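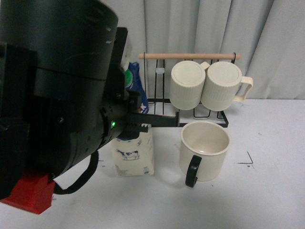

The arm at the mug rack in Korkdale. Mugs, a milk carton and a curtain make up most of Kam-wah Lai's working day.

By Hoi-yan Yeh
May 2018

Kam-wah Lai talks with her hands, and when she talks about mugs her right hand closes, tips over and opens again before she has finished the sentence. She has been doing it at dinner, too. "My sister told me to stop hanging up invisible cups," she says.

Lai teaches robots at Tullora, a small company on the second floor of an old print shop in Korkdale. She doesn't write the software. She steers the arm through a job by remote control, over and over, and the recordings go to the people who train it. The job this spring is putting mugs on a rack, and I spent an afternoon with her to find out what there is to know about that. Quite a lot!

She started out guiding the arm by hand, standing next to it and pushing it where it needed to go. "I loved that, I really did. You feel the weight of the thing and the joints and you get this sense of what it likes to do. But your own arms are in the way of the cameras half the time, and after a morning of it your shoulders are gone." Now she sits at a desk with a controller the team calls Peng, a jointed handle with a trigger for the gripper. When she moves Peng, the arm moves. The first week was awful, she says, and she laughs about it. She kept leaning sideways in her chair to look around the gripper, as if that would help.

So where does she look?

"At the wrist view, mostly. New people watch the big view from above because it feels safe, it's like looking at a room. But the arm covers up so much. From the wrist you see the fingers and what's between them, and that's the part you care about when you're coming in on a mug."

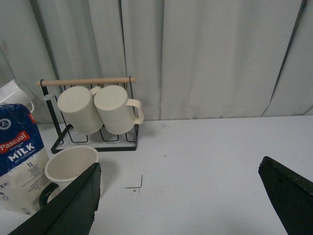 The hard bit, she explains, is the handle. A mug on a table can point its handle any way it likes, and the way you pick it up decides whether you'll be able to hang it later. Take it by the wrong part of the rim and you arrive at the rack with your wrist twisted as far as it goes and the handle facing the wrong direction. "A person just fixes that in the air without noticing. You roll it in your fingers. I've got two flat fingers and no roll. So I have to think about the rack before I touch the mug, and what I want is for the robot to pick up that habit from me."

I asked whether she could describe the habit in words. She tried for a while, with the hand going again, and gave up. That's the whole reason for doing it this way, she said. If she could write it down, someone would have programmed it.

On the day I visited, her team had 445 recordings of the mug task they were happy with. The target is 3000. There are 3 operators, and they've agreed on some things and not on others. Everyone comes in slowly on the last stretch. Everyone keeps going after a small slip if it can be rescued, and Lai feels strongly about that one. "I used to throw those away! I'd bump the rack a little and think, well, that one's ruined, start over. Then the policy we trained would bump the rack and just sort of sit there, because it had never seen anyone bump a rack and carry on. So now I leave them in. Bump, back off a little, try again. Those are some of my favorites."

What they don't agree on is speed. One of her colleagues is much faster than she is, with big sweeping moves between table and rack, and Lai goes in short straight lines. For a time the trained arm seemed to switch between the two of them in the middle of a move. She found this delightful, the engineers less so. They have since settled on a pace somewhere in between, and she admits that hers was too careful.

The recordings are sorted with software from Drirent, which lines up the camera views with the positions of the arm and lets her mark where each attempt starts and ends. She does her own marking on Friday mornings. It's slow, and she wouldn't hand it over. Watching herself back is how she caught that she always paused before closing the gripper, a tiny wait, the same every time. The arm had learned the pause too.

I got a turn with Peng before I left. It is far harder than it looks. My first try ended with the gripper closing on air well behind the mug, and the second with the mug on its side. Lai stood behind me saying "lower, lower, you're fine, lower," in the voice of a very patient driving teacher. It took me 7 tries to get a mug onto the dowel, and I yelled loud enough that someone came in from the next room.

"See, now you're going to look at every cup differently," she said, already reaching past me for the controller. She wanted to get in a few more before the end of the day, this time with the handle pointing away from the rack, and she was talking herself through the first one when I picked up my coat.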